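Ok so I'm writing this on the floor of the new place at 11 pm, because the couch is not here yet and because if I don't write down what the last month was like I'm going to forget it. Or make it sound better than it was.

Short version: we moved. 57 boxes. I know the number because Geetha numbered every single one with a fat green marker and kept a spreadsheet, and I laughed at her, and then I needed the can opener (box 31) and stopped laughing.

Long version.

## Getting rid of stuff

Started in early July with big plans. One room a week, sell the good things, donate the rest. Got through the hall closet and half the bedroom and then work went crazy and suddenly it was nine days out and I hadn't touched the kitchen.

Selling things online is a part time job. I listed the desk for 60 dollars. Eleven messages. Four people asked if it was still available and never wrote back. One wanted me to deliver it to Nakport, an hour each way, for 40. Gave it to the guy downstairs in the end — he carried it himself and brought us dumplings, best deal of the whole summer.

What I'd do again:

- books first, they're easy and you feel like a hero
- one bag for cables, no sorting, just throw them in
- take pictures of the back of the TV before unplugging anything

What I would not do again: try to "use up" the freezer. We ate peas for a week.

## What stays out

You need a pile of things that don't get packed until the very last morning. Ours was too small. Phone chargers, one pan, two mugs, toilet paper, the folder with the lease. Forgot scissors. Forgot towels!! Dried my face on a sweatshirt for two days.

And breakfast. I argued for keeping the means to make toast, Geetha said cereal is fine, we did not speak for maybe twenty minutes.
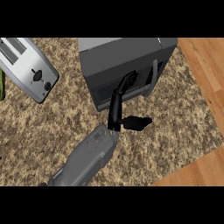
*Two slots, one lever, one knob. Team toast.*

Anyway I still think I was right. When everything you own is in cardboard you want one hot thing in the morning that tastes normal.

## The movers

Got three quotes. The first was 3,000 flat, which, no. Second guy never called back. Third was Trelar, quoted by the hour, and the final bill came to 1,164 with the stairs fee. I didn't know there was a stairs fee. It's in the email, I went back and looked, second page, small type. So read page two.

The crew were great though. Two people, fast, didn't complain about the bookcase, even tho I would have. They wrapped the mirror in our own blankets and it got here in one piece. The only casualty was a lamp I packed myself, so, no comment.

Chia-jung Cheng came over at 7 am with coffee and her car and took all the plants. All of them, in one trip, the big fig sticking out of the window. She also talked me out of doing the final clean myself at midnight. Went over the next day with her instead and it took two hours with music on. If you have a friend like that, feed them.

## The first week

Internet took six days. Zostico said two. I spent 50 minutes on hold and the hold music is stuck in my head as I type this. Tu, who lives across the hall, let me use her wifi for one work call, which was very kind since she'd known me for four minutes.

Other first week stuff, in no order. The hot and cold are swapped in the bathroom. The mailbox key was not the mailbox key. The bedroom gets light at 5:15 and we have no curtains, so I've been up with the birds and I'm weirdly into it? Ask me again in winter.

Oh and change your adress with the bank BEFORE you move. They mailed my new card to the old apartment. Had to go ring the bell and ask for my own mail.
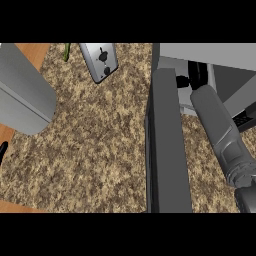

Deciding where furniture goes is the part I thought would be fun. It's mostly standing in doorways with a tape measure saying "what if". Geetha Ramasamy of the spreadsheet has made a floor plan with little paper shapes. I just want to live in it a bit first. And I've gotten very attached to bare floor — a big speckled rug, all sandy and brown flecks, with nothing at all in the middle and warm wood showing past the edge, and I look at that and think why would you put a coffee table on it. Crumbs would vanish in those flecks too. We had a coffee table for six years and all it ever did was hold mail.

So that's the current fight. Couch yes, coffee table under discussion.

## Still to do

Nineteen boxes left. The one marked "misc 2" scares me. Need a shower curtain rod, a real one, the tension kind has fallen on me twice. Need to find out when recycling goes out, I've been copying the neighbors and I think they're guessing too.

More when the couch comes. They said between 8 and 6. Great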